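Stirance 800 Utility Sink Liner

Workshop and laundry / Sinks and liners / Drop-in liners

The Stirance 800 is a drop-in liner for deep utility sinks and mop basins with an inside width of 800 mm. It sits on the rim of the existing sink and takes the wear that would otherwise go into the enamel or the fireclay. The drain opening is left open and lines up with any standard center waste.

Made for Kvaran by Grandimdale. Supplied flat-packed in one carton with gasket, clips and fitting sheet.

Specifications

Inside width of sink: 800 mm
Overall length with rim extension: 1,122 mm
Depth of sink required: at least 600 mm front to back
Sheet thickness: 2 mm
Finish: brushed, uncoated
Edge: folded and deburred
Gasket: black rubber, replaceable
Drain opening: round, unthreaded
Cleaning: neutral detergent, nylon brush

What it is for

The liner is meant for rinsing tools, paint trays, boots, buckets and plant pots. It is not a food-grade product and should not be used in a kitchen. It will take hot water from a domestic supply. Do not pour boiling water down one side of a cold liner; the sheet will move and the gasket can lift at the corners.

Surface wear

The finish is uncoated by design. Fine scratches appear in the first week of use and then build up evenly. They do not affect the function. Under a single ceiling lamp the scratches catch the light in rings or rays, and this is normal for any brushed or rubbed sheet. Scuffs from rubber boots and dark marks from aluminum pans come off with a paste cleaner and a damp cloth. Rub along the grain. Steel wool leaves particles that rust and stain the surface, and these stains are often reported as a fault in the liner.

Drip marks are mineral deposits. In hard-water areas, wipe the walls down after the last use of the day. Old deposits can be softened with diluted household vinegar left on for ten minutes and then rinsed off. Do not leave vinegar standing around the gasket.

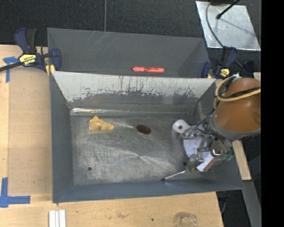
Vaughn Escobedo: We have had ours in for two winters and the scratching did level out the way the page says. The drip marks are another matter. Vinegar took off most of it but there is still a line under the tap. Also the clips on the wall side are very hard to reach once the sink is plumbed in. Fit those first.

Reply from Kvaran: The line under the tap usually means a slow leak at the spout. Change the washer, then repeat the treatment. The fitting sheet now lists the wall-side clips as step one.

Fitting

Measure the sink at the rim and again at the floor. Older fireclay sinks can be narrower at the floor, and the liner must not be forced. If the floor is narrower than the rim by more than the thickness of the gasket, order the tapered version.

Clean and dry the rim. Press the gasket onto the folded edge, starting at the middle of the back. Hook the wall-side clips, lower the liner, then hook the front clips. Check that the drain opening sits over the waste. Run the tap for a minute and look under the rim for seepage.

No sealant is needed. If sealant is used, the liner cannot be removed for cleaning and the guarantee on the gasket no longer applies.

Versions

Stirance 800: straight walls, as described on this page.
Stirance 800 T: tapered walls, for older fireclay sinks.
Stirance 800 D: with fixed divider. Check the position of the waste before ordering, as the divider cannot be moved.

Spare parts

Gasket, full length
Clip set, wall side and front
Drain strainer, loose
Fitting sheet, printed

Spares are kept for all versions. Gaskets sold before March have a slightly thicker lip and fit the current edge without trimming.

Delivery and returns

Orders are packed at the Tement warehouse. No dispatch on Sunday. Unused liners can be returned in the original carton. Liners that have been drilled or cut are not accepted back.

Technical questions: Troels Kragh, Kvaran product desk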